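Why Does Fruit Go Soft?

A hard pear tastes a bit like raw potato. Leave it in the kitchen and it turns sweet and juicy. This change is called ripening.

Fruit is made of tiny cells. A kind of natural glue called pectin holds them together. As the fruit ripens, the pectin breaks down and the cells slide apart more easily. At the same time, starch inside the fruit turns into sugar.

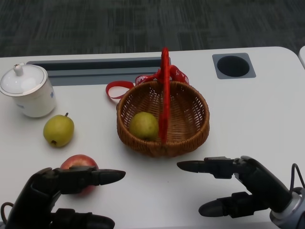

Many fruits give off a gas called ethylene when they ripen. You can't see it. The gas tells the fruit to keep ripening, and it can also set off other fruit nearby. Color is not always a good clue. A yellow-green pear, for instance, may be hard or soft inside. Press gently near the stem. If it gives a little, it is ready to eat.

Cold slows ripening down, so pears picked in October can be kept in cold storage and sold months later.

Try it yourself: Put one hard pear in a paper bag with a ripe banana. Leave another hard pear out on the counter, away from the bag. Check both after 3 days. Which one is softer?

Words to know
Ethylene: a gas made by ripening fruit
Pectin: the natural glue between plant cells

Written by Darcy Ashby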